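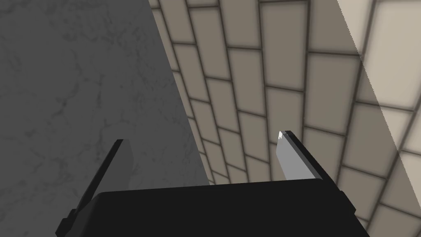

Pince noire, doigts ouverts, face à un mur et à une surface en pierre.

4. Mettre votre album en précommande sur Zovis

Bon, on y est ! Si vous avez suivi la partie précédente, votre compte artiste est validé et vos fichiers sont dans la bibliothèque. Je vous montre maintenant comment j'ouvre une précommande, avec les réglages que j'ai pris pour Fostonlow, le dernier disque de Paweena Phuthong (huit titres, une guitare, presque pas de batterie, je l'adore).

4.1 Créer la fiche

1. Dans le menu de gauche, cliquez sur Sorties, puis sur Nouvelle sortie.
2. Choisissez Album. Le format EP s'arrête à six titres chez Zovis, et on ne peut plus changer de format une fois la fiche enregistrée (oui, j'ai dû tout recommencer).
3. Tapez le titre exactement comme sur la pochette, accents et majuscules compris.
4. Ajoutez les interprètes un par un dans le champ Artistes. Les musiciens invités vont dans Participations, plus bas.
5. Glissez les morceaux depuis la bibliothèque et remettez-les dans l'ordre avec les petites poignées à droite.
6. Enregistrez en brouillon.

Note : si un titre reste grisé, ouvrez-le et regardez le code ISRC. Neuf fois sur dix, il y a une espace collée à la fin.

4.2 Régler la précommande

1. Ouvrez l'onglet Disponibilité et cochez Précommande.
2. Indiquez la date de sortie. Je laisse toujours 30 jours entre l'ouverture et la sortie, ça me donne le temps de corriger une faute dans les crédits sans m'arracher les cheveux.
3. Sous Titres offerts, sélectionnez le single que les gens recevront tout de suite. Un seul suffit, à mon avis !
4. Pour le vinyle, activez Stock limité et entrez la quantité. Nous avions 455 exemplaires pressés chez Thongsuk, j'ai donc mis 455, sans penser aux copies promo... Retirez-les avant de taper le chiffre.
5. Fixez vos prix, support par support, et vérifiez la devise en haut de la colonne.

Attention : une fois la première commande passée, vous ne pouvez plus avancer la date de sortie, seulement la reculer. Chaque recul envoie un message automatique à tous les acheteurs.
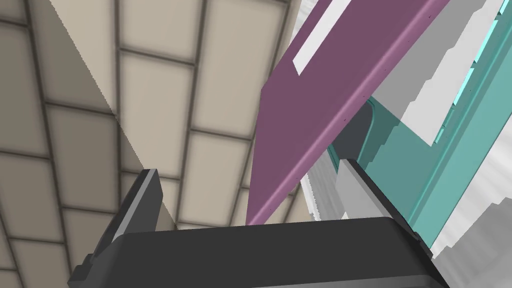 Pince gris foncé, vue de très près, sous un plafond à panneaux beiges.

4.3 Relier la liste de diffusion Poto

Cette étape est facultative, mais je la fais à chaque fois. Les fans qui réclament un album depuis des mois méritent d'être prévenus les premiers, non ?

1. Dans Poto, copiez la clé de votre liste (Réglages, puis Connexions).
2. Revenez dans Zovis et collez-la sous Annonces.
3. Envoyez-vous un message d'essai et ouvrez-le aussi sur votre téléphone.
4. Programmez l'envoi pour 8 h, ou pour l'heure à laquelle vos abonnés ont l'habitude de vous lire.

Note : Charoen Srithong, qui mixe nos disques, m'a demandé comment faire quand on a deux listes, une par langue. Il faut créer deux annonces et coller une clé dans chacune. Le bouton Dupliquer garde le texte mais efface la clé, pensez à la remettre.

4.4 Publier

1. Cliquez sur Aperçu et écoutez le début de chaque extrait.
2. Relisez les crédits à voix haute.
3. Cliquez sur Publier. La page apparaît d'abord avec la mention En traitement, c'est normal.
4. Quand la mention disparaît, copiez le lien court et partagez-le.

Les retours, les remboursements et les colis perdus sont traités dans la partie 5.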